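12 comments · 30 shares

Zoila Benavides had repaired motors in Taipe since before her son was born, and she still did not like the first hour of the morning. In that hour the workshop was quiet, and she had to decide what could be saved.

The motor came from the water pump of a farm above Cumamik. The farmer had carried it in a flour bag. "It worked for 2326 hours," he told her. "I wrote them all in my notebook." She believed him. She took it apart while he drank his coffee, and she put the parts on the blue plastic, the small wheel beside the others.
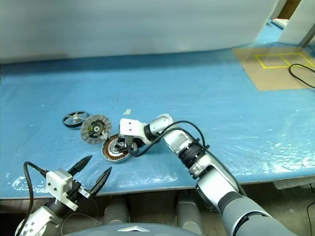
SHORT FICTION

"Is it dead?" he asked.

"Wait," said Zoila.

She bent over the copper. Her father had taught her to look at the windings as one looks at the teeth of a horse, slowly and from every side. A new motor from Polinar cost nearly 3000, and the farmer had already told her, two times, what he got for his potatoes.

She moved the lamp and looked at the collar in the middle, where the shaft must go.
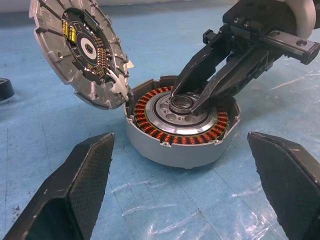

"What is the ring of copper for?"

"The current goes through it and makes the magnetic field. The field turns the motor."

He nodded for a long time. Then he took out his notebook and wrote this also, under the hours. Zoila went to the shelf to look for a bearing.

161 likes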